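Workshop tips: software habits for a two-arm bench

These tips come from day-to-day work on the bench cells at Derkside, where we write and maintain the control and perception code for small two-arm tables. Most of them cost very little to adopt. They are grouped by the part of the software they touch, and you can read them in any order.

Before you start the arms

Start the camera nodes first and the arm drivers second. If the drivers come up before the cameras, the planner takes its first scene from whatever was saved last, and you will get a plan for a table that no longer exists. Our launcher now refuses to enable the motors until every camera has delivered a new image.

Check the clocks. A wrist camera that is 48 milliseconds behind the joint readings looks fine when the arm is still and goes wrong as soon as it moves. Log the difference between the two timestamps and print it on the start-up screen where people will see it.

Load the table model by name and never by "latest". We keep one model file for each layout, with the rails, the arm bases and any fixed objects in it. A crate or a rack that gets turned during the day is left out of the model and found by the cameras.

Give tall things at the edge of the table a keep-out volume. A plant pot or a monitor arm may sit well outside the area you care about and still be in the way of an elbow. Draw the box generously.

Home both arms one at a time. Jindow, the planner we use, will home them together if you let it, and the result is safe but hard to watch. One at a time takes a little longer and you can see which arm has a problem.

Planning for two arms

Split the table in software before you split the work. We give each arm its own half and a shared strip in the middle. An arm must ask for the strip before it enters and must release it when the gripper is clear. The request is a simple lock with a timeout of 5 seconds. Set no timeout and you will come back from lunch to two arms waiting politely for each other.

Park the idle arm in a pose that the planner knows about. If the parked arm is only "wherever it stopped", every plan for the other arm starts with a slightly different obstacle and the paths vary from run to run. A named pose gives you paths you can compare.

Plan approach, grasp and lift as separate pieces. The approach can be fast and may be replanned at any time. The grasp should be a short straight line at low speed with replanning switched off. The lift should be straight as well, for the first few centimetres, and only then handed back to the general planner.

Keep the cables in the collision model, even crudely. A couple of capsules along the upper links is enough. Without them the planner will choose wrist turns that look neat on the screen and drag a loop of cable over the work.

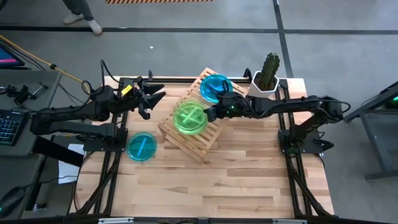

How much clearance should the planner leave between a gripper and a dish that is not being picked up?

Start with twice the error of your perception and add a little for the bend of the fingers. On our tables that comes to more than 5 mm at low speed, and we double it for fast moves. If the planner then fails to find a path, move the dishes apart before you reduce the margin.

Seeing clear plastic

Don't trust depth on a transparent dish. The depth camera will often report the surface underneath, or nothing at all. Find the outline in the colour picture, fit an ellipse to it, and work out the height from what the dish is resting on.

Keep a list of resting surfaces with their heights. A dish on a slatted crate and a dish on the bare tabletop may look almost the same size from a fixed camera, and the wrong height puts the fingers into the wood. In our code each detection carries a "resting on" field, and the grasp planner will not accept a dish where that field is blank.

Fit the rim and ignore the middle. Bars, crosses and strips inside a dish are useful for telling one dish from another and bad for finding the centre. Early versions of our detector moved the centre towards the darkest mark. Masking out the inner part before fitting cured it.

Train on slats. Straight parallel lines seen through clear plastic confuse edge detectors more than any other background we have tried. Of the 688 labelled pictures in our present training set, the ones with slats behind a rim did the most good, and we would collect those first if we had to begin again.

Treat colour as a hint. Green plastic over warm wood does not give the same reading as green plastic over grey. Store a range for each dish and let the range be wide. Use shape to reject mistakes.

Take a second look from the wrist. The fixed camera is good for deciding which dish to go to. The wrist camera is better for the last part of the move. We stop the arm at a set height, take one picture, correct the centre and carry on.

Gripping thin things

Ask for a width and a force together. With width alone the gripper driver will close on a thin rim until it reaches the number you typed, whatever is between the fingers. With force alone it may close on nothing and report success. Khokhar, our gripper package, takes both and stops at whichever comes first.

Read the finger gap after closing. It is the cheapest check there is. If the gap is below the known thickness of the rim, the grasp has missed, and the task should go back to the picture step. Don't let it go on to the lift.

Wait before you read. Give the fingers time to settle, or the gap reading will be taken while the motor is still moving. A fixed pause works, but watching for two equal readings in a row is better.

Store the angle of the held part. A lid gripped by its edge can turn between the fingertips, and any plan made with the old angle will clip the next thing it passes. We estimate the angle again from the wrist camera after each lift and update the collision shape attached to the gripper.

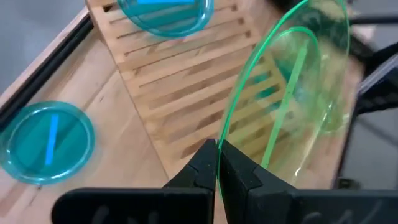

Green lid held by its edge, as the wrist camera sees it.

Mask the fingers in the wrist picture. They are always in view and they always look like strong edges. Make one mask with the gripper open and one with it closed, and pick between them from the finger position. Remake both masks whenever the fingertips are changed or the camera is moved on its bracket.

Expect the held part to hide things. A clear lid doesn't block the view completely, but it changes the colour of what lies behind it, and our detector used to report an extra dish there. While a part is held, ignore new detections inside its outline. Go by the fixed camera for that patch of table.

Attach and detach in the right order. Attach the part to the gripper in the planning scene after the gap check has passed. Detach it after the fingers have opened and before the arm backs away. If you do it the other way round, the planner will think the arm is starting in collision and will refuse to move.

Writing tasks that recover

Write each step so it can be run twice. "Open gripper" is already like this. "Move up 2 cm" isn't, and should be written as "move to the height above the dish". A task made of repeatable steps can be restarted in the middle without anyone having to work out how far it had got.

Limit the retries. We allow 2 attempts at a grasp and then ask for a person. A third try rarely helps when the first two used the same picture, so make sure each attempt takes a new one.

Give errors ordinary names. "Rim not found on crate" tells the next person more than a number does. Put the name of the arm in the message too, and use left and right as seen from the operator's chair.

Put the stop and pause keys somewhere they can't be confused. Pause should hold the arms in place and keep the task alive. Stop should end the task. On our keyboards they are at opposite ends of the top row. Neither one takes the place of the hardware stop button.

Logs and tidying up

Save the picture that the decision was made from. A recording of the whole run is nice to have but slow to search. The single picture used for each grasp, with the fitted rim drawn on it, answers most questions in a minute or so.

Write the version of the table model, the gripper settings and the detector into every log. We lost most of a week in February to a fault that was only an old gripper file on one machine at the Jivthorpe site.

Replay old logs after each change to the planner. Feed in the stored pictures, let the software plan without moving anything, and compare the new paths with the old ones. Any path that is much longer deserves a look before the arms are switched on.

Label the physical parts with the same names as the code. If the driver calls it "left_arm", the bracket and the cable should say the same. Small printed labels are good enough, and they should be changed on the same day as the code.

At the end of the day, send both arms to their parked poses from the menu, wait for the "parked" message, and then shut down the drivers. Copy the logs off the machine last.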